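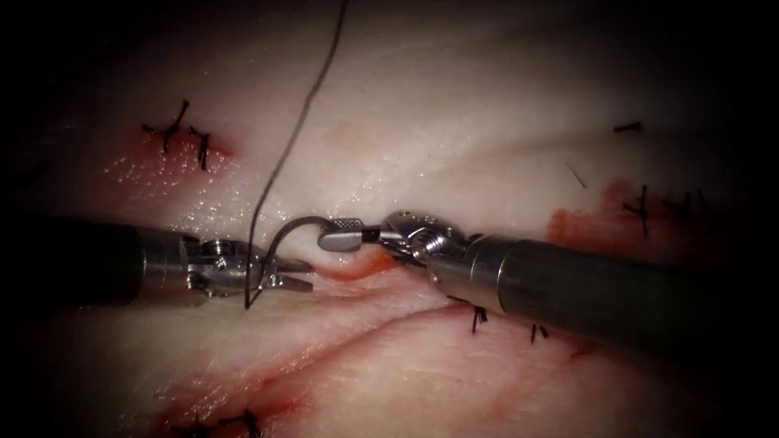

Trernmont Robotics Lab, Documentation Group

Home Guides Data Method Notes Contact

We use cookies to remember your reading preferences. Accept Settings

Section 4. Recording and labeling a suturing session for the Kundetti policy

By now you should have the two arms homed and the endoscope feed showing on the main display. If you skipped Section 3, please go back and do the feed check first - it takes a few minutes and it will save you a good deal of grumbling later on.

This section walks you through collecting one session of stitches in the form that Kundetti, our learned needle-handling policy, expects to read. The method breaks every stitch into four phases: reach, bite, handoff and tie. Most of our effort over the past year has gone into the bite and the handoff. With the needle already dipping toward the tissue, one instrument holding its curve and the other waiting close by with its jaws slightly open, a small error in the grip can spoil everything that follows, and we wanted the labels to be good and plentiful right there.

4.1 Before you record

1. Open Kamolrat (the recording program) and choose New Session. Give the session a short name you will still understand next April.

2. Set the buffer to 3,000 frames. Shorter buffers will work, but they tend to fill up in the middle of a knot.

3. Adjust the light until you can follow the dark thread all the way down to the tissue. A few bright spots on the dark shafts and small wet highlights on the surface are fine. Very dark corners are fine too, and the policy crops them away before training.

4. Decide which arm will drive the needle and enter it under Lead Arm. Please keep to that choice for the whole session.

Note: You don't have to start every session on a clean surface. Earlier knots, cut thread tails and blood-stained patches are all welcome in the data. Our first version of Kundetti was trained only on tidy surfaces, and it had a sad habit of taking an old thread tail for the live strand. Adding 400 stitches recorded among older ones went a long way toward curing it.

4.2 Recording a stitch

5. Press the left pedal once. Wait for the tone before you move either arm.

6. Make the stitch at your own pace. There's no prize for speed, and a natural pause before the handoff gives the labeler a nice clear place to mark.

7. Press the pedal again when both tails have been cut.

8. If you drop the needle, keep recording and pick it up as you normally would. Dropped needles are some of our most useful material, so don't feel bad about them.

CAUTION: Never close both jaws hard on the needle and then pull the arms apart. The needle can bend, and the wrist cables will take the strain.

CAUTION: Keep the thick part of the shafts clear of the stitch you are working on. A shaft can cover or shade finished knots without trouble, but the labeler needs to see the needle tip.

4.3 Marking the phases

9. Load the session into Staltarance and let it suggest the phase boundaries. It was tuned on 2,696 labeled stitches, with another 862 held back for testing, and it is usually close on reach and tie.

10. Check every bite boundary by eye. Mark the bite as starting on the first frame where the needle point meets the tissue, even if the surface has hardly puckered yet.

11. Mark the handoff from the moment the second instrument touches the needle until the first one lets go. If you can't tell, choose Unsure and move along.

12. Save, then run Export. A stitch with any phase missing stays in the session folder and is listed in the export log, where you can open it again and finish the marks.

Continue to Section 5, Training on a new session.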